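Print this page | E-mail this page

Residential Interiors 117
Notes for Session 15: Color in Small Rooms
Instructor: Corentin Chevalier

Reading before class: the chapter on undertones in your course packet. Bring your paint deck and the floor plan of the Fontes apartment (the one with the awkward north bedroom, yes, we're going back to it!).

Where we left off

Last time we talked about value, meaning how light or dark a color is, and I asked you to squint at your own living room until the colors dropped out. Several of you came back with wonderful sketches. If yours turned out to be one big gray blob, you have a room where everything sits at the same value, and that is very common and very fixable.

Undertones

Every off-white leans somewhere. Put three of them side by side on a sheet of plain printer paper and the pink, green or yellow in them jumps right out. I love doing this with a new group, because people gasp. Do it with your trim color too. Most "the wall looks dirty" complaints come from a warm white wall next to a cool white door frame.

Test boards

Paint a board, not the wall. Two coats, with a bare border left around the edge, and carry it from room to room. Look at it at breakfast, at 4 p.m. and with the lamps on. Write down what you see each time, in plain words. "Looks like weak tea" is a perfectly good note.

The Fontes bedroom

The plan gives us 117 square feet, one window facing north, and a closet door that swings into the bed. Quentin Hamel's group went dark last term, with a deep green on all four walls and the ceiling, and it was gorgeous. Another group kept it pale and put the money into curtains. Both work. I want you to pick a direction and go all the way with it, on a fabric and paint budget of $300.

Fabric and paint are different animals
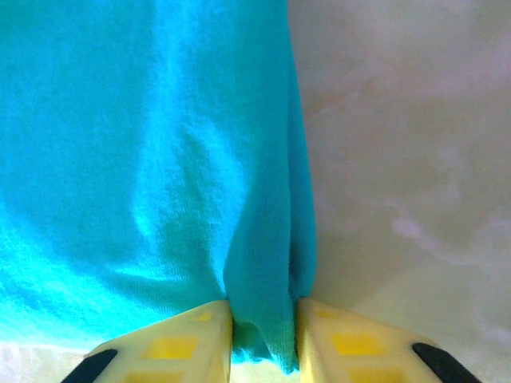 A paint chip is flat, and it gives you one color under one light. Cloth gives you a whole family at once, and this is my favorite part of the course! Look at the turquoise knit: vivid on the left where the light is more even, a touch closer to teal down in the folds near the middle. So if you plan to match a wall to a throw or a curtain, decide first which of those colors you are matching. I usually go for the shadow color, one step grayer, and let the bright part of the cloth do the singing.

For next time

One test board, notes from three times of day, and a fabric swatch at least as big as your hand. Crumple it, drape it, hang it up, and write down the lightest and darkest colors you find in it. Studio is room 233, and the good lamps go fast.

Questions: see Corentin Chevalier after class or leave a note at the studio desk
© Clanico School of Interiors. For enrolled students.
Back to top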